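Does the two-minute shower timer save water?
Student report, Utine residence, Morelport

The residence handed out shower timers in April and the posters claimed they would cut hot water use by a third. I could not find where that figure came from. The supplier, Nustari, cites its own brochure, and the brochure cites nothing.

Method
I asked 16 residents on the Aasen floor to log their showers for 11 days, half with a timer and half without. Everyone knew what the study was for, so the people without timers probably hurried too. Meter readings were taken at the main riser, which also feeds the laundry.

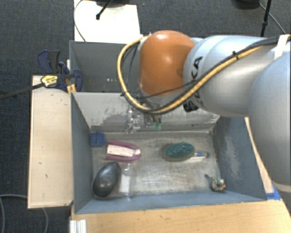 The floor used roughly 300 litres less over the timer period than in the period before it. I would not read much into that. Two residents were away at a tournament, and the weather had turned warmer. Self-reported times were also suspiciously tidy - nearly all of them ended in a zero or a five.

Discussion
My supervisor, Arūnas Lukoševičius, suggested separate meters on each washroom, and I agree the result means little without them. Low-flow shower heads would be a fairer comparison, as they don't rely on anyone's goodwill at seven in the morning. The claim on the posters may be right, but nothing I measured supports it, and I think the posters should come down until somebody can show the numbers.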